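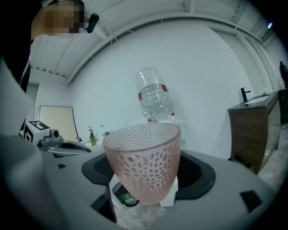
The pink glass, with the water jug behind it.

17 May 2024

I have been meaning to write about drinking glasses for a while. It is not a big subject, but I changed most of ours this spring and a couple of people asked what I ended up with, so I'll put it down in one place.

The old set was plain and straight-sided, bought when I moved into my first apartment. There were eight at the start. By last August there were three left, and one of those had a chip on the rim that I kept turning away from my mouth. We had filled the gap with jam jars and two mugs from a bank. It worked, but when people came over for dinner I was handing out four different kinds of cup.

The pink one is from a shop called Mulura. They sell mostly plates and bowls, with one shelf of glasses near the register. I had gone in for a serving dish and came out with a glass and no dish. I bought just the one because I wanted to use it for a few weeks before deciding on more.

It is frosted, with small raised bumps over most of the outside. Some of them are oval and some are closer to a teardrop. The pink is pale and gets lighter toward the top, so the band near the rim is almost clear. It is wider at the rim than at the base.

I wasn't sure about the color. I don't own much that is pink, and on the shelf next to the others it looked a little like something for a child's party. At home it looks better. The walls in that room are plain white and there isn't much else going on, so a bit of color is welcome.

What I like most is how it feels in the hand. The bumps give your fingers something to hold. My old glasses got slippery when there was ice in them, and I dropped at least one of the missing five that way. I haven't dropped this one yet. The thin rim is also nice to drink from, though it makes me more careful at the sink.

There are a few things I don't like. The first is washing it. A sponge goes over the bumps without getting between them, and if you have hand cream or cooking oil on your fingers it stays there. I use an old soft toothbrush with dish soap, and that takes 30 seconds. The second is stacking. I don't put one inside another anyway, but with that shape I would be afraid of them sticking together. They take up more of the shelf than the old ones did.

The third is that frosted glass doesn't show you what is in it very well. For water that doesn't matter. For iced coffee I would pick something clear.

Most of what we drink is water, and it comes from the dispenser with the big jug on top. I used to think those were only for offices. My brother-in-law, Nghĩa Cù, has had one for years and talked us into it after we complained about the taste of our tap water. A jug lasts us 7 days in cool weather and less once it gets hot. Lifting a full one and turning it over is the worst part of the whole arrangement. I wipe the neck first, set my feet, and do it in one go. If you hesitate halfway you get water on the floor.

One habit that has come out of having the dispenser is that everyone wants a glass kept close to it. Before, people would take a clean one each time, and by evening the sink was full. Now each of us has a glass for the day and it gets washed at night. It helps if the glasses look different from each other, which is an argument for buying them one at a time.

After a month with the pink one I went back to Mulura and got 2 more with the same bumps, in a smoky gray and a light green. They were out of pink. I also ordered a set of tall clear ones from Brundetti for when we have company. Those are fine. They are heavier than I expected and they go in the dishwasher without any fuss, so they will probably outlast the others.

The chipped glass went in the trash. The last two of the old set are in the bathroom holding toothbrushes. I kept the jam jars for screws and rubber bands, and the bank mugs are still in the cupboard, behind the teapot.

Next on my list is the serving dish I went out for in the first place.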